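Cuaderno del taller, martes por la tarde

Sigo con el rincón del pilar, que ayer lo dejé a medias y me estaba poniendo de los nervios. La idea es la de siempre: que lo que llega por paquetería no se quede dando vueltas por el suelo hasta que alguien lo pisa. Esta vez he empezado por las cajas pequeñas (las grandes se quedan en la estantería metálica y ya veremos).

Llevo 26 paquetes revisados. De esos, 5 venían del pedido de Skavside, que por fin ha aparecido entero, ¡qué alegría! Lo de Warrier sigue incompleto: en el albarán pone 269 piezas y me salen casi todas, pero no todas. Mañana vuelvo a contar con la cabeza fresca antes de escribirles, que la última vez reclamé de más y luego estaban debajo del banco.

Sistema provisional, para que lo sepáis los que entráis por la mañana: cajón verde, devoluciones; cesta clara, la grande, cosas por clasificar. Cada uno lleva su papelito delante. Sí, la cesta está sucia por dentro, ya lo sé, le toca manguera. Y por favor, no echéis tornillería suelta ahí dentro, que se cuela por los agujeros y acabo yo de rodillas con el imán.

Luego están las cajas reutilizadas, que son mi cruz. Con tanta cinta encima y etiquetas de dos o tres viajes distintos, no hay manera de saber cuál manda.
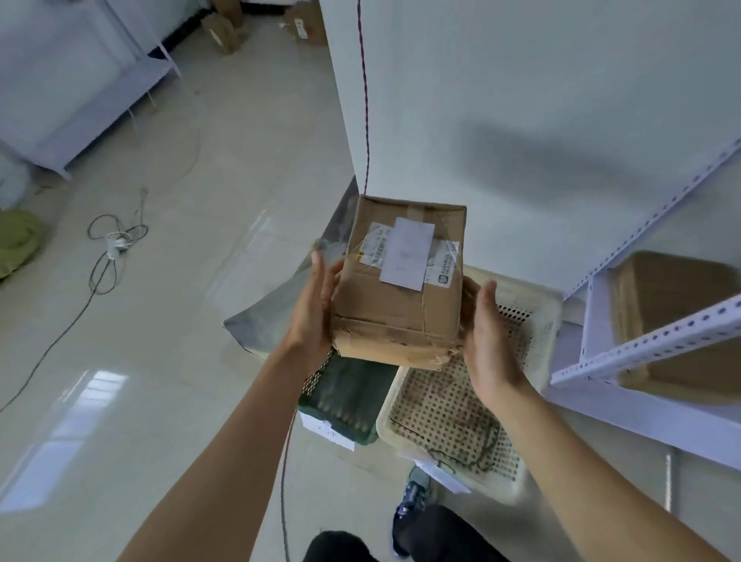 A partir de ahora, etiqueta en blanco en la cara de arriba, bien centrada (o lo más centrada que salga), y ahí escribimos a rotulador el destino y la fecha. Las viejas se tachan. Yo había probado a arrancarlas y es peor, se lleva uno medio cartón y hay que volver a encintar.

Pendiente: pedir 16 rollos de cinta a Randberg, mirar si en Stasmont aceptan cajas usadas para las devoluciones, y buscarle otro sitio al plástico gris, que ahí al lado del cajón verde estorba un montón. Lo del plástico lo hago mañana antes del café, si nadie se me adelanta.

Cuaderno de taller · Contacto: buzón interno · Volver arriba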